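Costing a two-arm cell: the lines buyers leave out

Most first-time budgets for a dual-arm bench cell start with the arms and stop soon after the grippers. Yolanda Nina, who plans equipment purchases at Brollthorpe, keeps a spreadsheet that runs to 40 line items. The arms take up two of them.

Cable management is one of the neglected lines. A gripper cable has to follow the wrist through its full travel without snagging on the work or the other arm. Replacement leads from Paritz carry a quoted lead time of 90 days, so Brollthorpe orders a spare set with every cell and books it as capital, not maintenance.

Benches are another. Two standard tables pushed together cost far less than a machined base, but the join needs checking for level after every move, and labour for that check belongs in the operating budget. Nina allows 40 minutes per cell.

Then there is the product itself. Packaging trials consume cartons at a rate that surprises finance departments. For a phone box program, Merle Fairweather of the integrator Botha recommends 100 sample boxes before commissioning, held in the same finish as the production run. Printed and plain surfaces should be trialled separately.

Two arms at the bench, with a phone box or its packaging on the near table 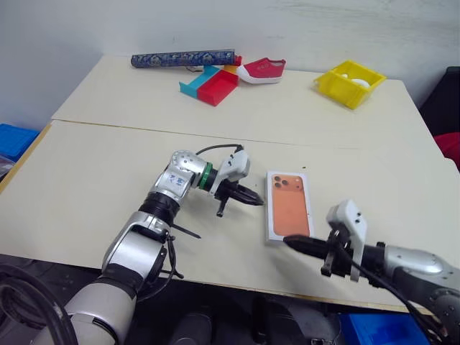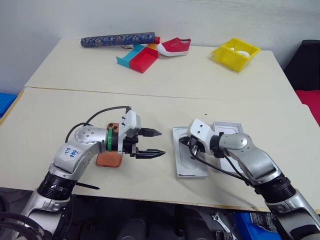 Fairweather also advises against signing for a second cell until the first has logged 868 hours, the figure Vundar uses as its initial service interval. Buyers who order in pairs get a better unit price but carry any fixture error twice. Where the discount is attractive, she suggests negotiating an option on the second unit, priced now and exercisable after the first service.

Freight, guarding and operator training should be quoted as separate items. Brollthorpe's next round of quotes closes in May.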